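Planning a Bagging Bench Before You Buy the Arm

Last updated 01/11/2020

Most people who want a small robot arm for packing groceries start with the arm. Start with the bags. The arm is one line in the budget, and the bags, the fingers and the bench around it will eat more of your time and a fair share of your money.

1. Try your real bags first.
Thin plastic film folds over whatever is next to it, and it hides things from a camera down at the wrist. If the seller offers a trial, bring the bags you plan to use and ask to see them packed with long items as well as round ones.

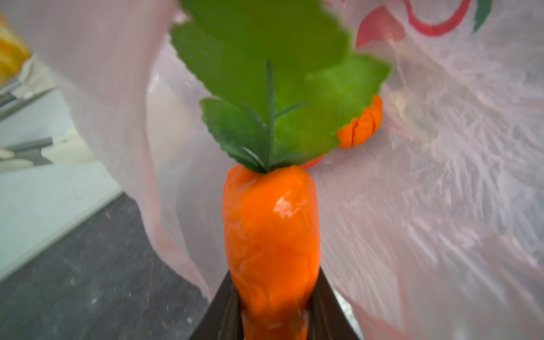
Toy carrot between the fingers, bag film on both sides.

2. Price the fingers separately.
Quotes often include one pair. Order 2 spare pairs with the arm, since small orders later cost more in shipping. On the Padlow bench we went through 3 pairs by September. Long, narrow fingers fit into a bag better than wide ones, but check the tips for sharp corners and file them down before the first run.

3. Buy play food for practice.
Real produce bruises and has to be replaced. A set of 25 play vegetables and breads is enough to start. Get some long pieces, some round ones and a few with leaves on top. Leaves are worth having because they get in the way of the camera, and you want to find that out early.

4. Measure the bench with everything on it.
Write down the depth of the counter, then take off whatever your baskets, trays and racks use up. What's left is your working space. The bag needs room to slump, and the arm needs room to come in from the side. We planned Keltham on an empty counter and had to move the rack twice.

5. Leave slack in the cables.
Tie them down near the wrist, then move the arm by hand to its farthest reach before you trim anything. Keep a bag of cable ties in the drawer.

6. Stock the counter like the real thing.
Mix soft packages with the vegetables and bread. Shiny wrappers reflect light and are harder on a camera than a plain box.
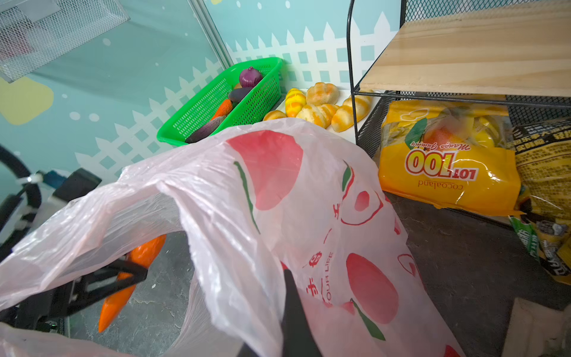 What to put in the budget

Arm and gripper, as quoted
Spare fingers, 2 pairs
Wrist camera and mount
Practice items, 25
Bags, one full case of a single type
Racks, baskets and trays
Cable ties and clamps
Setup time, 7 days

Setup time is the line people leave out. Azimi was planned at 3 days and took 7. For Zamlow we wrote down 7 at the start and used all of them.

Buy the bags from one supplier and in one case. A change in film thickness partway through means adjusting the grip again.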